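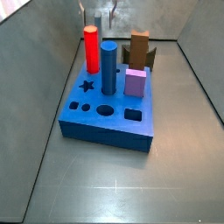
3.2 Rules for resetting the board

A good reset rule is a lovely thing, because it lets two labs compare results without a single phone call. Ours fits on one card. The operator clears the fingers first, then sets the board and blocks by the written layout, and logs the state before the next trial. We applied it to all 470 trials at Hatska, and the logs are a pleasure to read. Figure 2 shows the shape-sorting board with the red block upright in it and a gripper finger over the floor - the pose is logged along with the blocks.

Figure 2. Finger and board, wrist view.

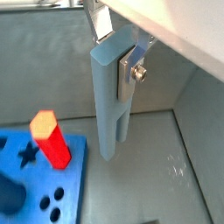 Shona Doolan argued that the card should also set a limit on retries, as an open limit makes scores from Muvell and Hatska hard to compare. We agree, and the next version will cap each trial at 60 seconds.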